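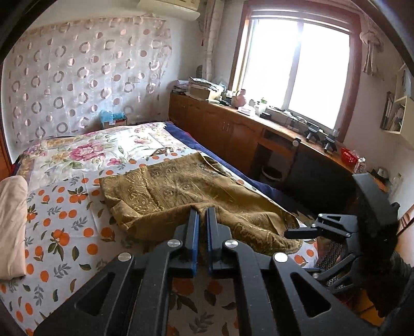
3.2 Estampas sobrepostas e a tolerância do dono da casa

A literatura sobre têxteis domésticos parte, em geral, do pressuposto de que as pessoas escolhem a roupa de cama. Os nossos dados são menos generosos. Das 308 fichas de inventário recolhidas em Ralasholm, só 48 registam um conjunto em que lençol, colcha e manta foram comprados ao mesmo tempo; nas restantes, a cama resulta de heranças, saldos e presentes de casamento que ninguém teve coragem de devolver.

Chamamos «sobreposição» à coexistência, no mesmo leito, de dois ou mais padrões sem cor dominante comum. A Figura 2 mostra um caso típico: um pano adamascado em tons de azeitona e ouro sobre um lençol de laranjas e folhas, com uma colcha de peónias do lado da cabeceira. Pela classificação de Wanyama, concebida para papel de parede e aplicada aqui com alguma má-fé, são três famílias ornamentais que não deviam cumprimentar-se.

Figura 2. Sobreposição de padrões: adamascado, citrinos e peónias.

Os inquiridos, contudo, raramente dão pelo conflito. Quando lhes pedimos que descrevessem a própria cama sem entrar no quarto, a resposta mais frequente foi «normal», seguida de «clara». Cinco afirmaram não ter nada com flores. As fichas dizem o contrário nos cinco casos, e num deles as flores estendiam-se às cortinas.

A explicação habitual, a do gosto popular pela abundância, parece-nos cómoda para quem a escreve. Preferimos uma hipótese mais modesta: o padrão esconde nódoas, e o seguinte esconde o anterior. O índice Trivum, que mede o contraste entre superfícies contíguas, sobe com a idade média das peças e é quase indiferente ao rendimento do agregado. Nas 16 casas com lençóis exclusivamente lisos, a peça mais antiga fora comprada no ano do inquérito.

Fica por tratar a questão das almofadas. O protocolo Nustlow manda registá-las à parte, em formulário próprio, que metade dos inquiridores devolveu em branco. Na secção 3.3 usamos apenas os formulários preenchidos, com as reservas que o leitor já terá adivinhado.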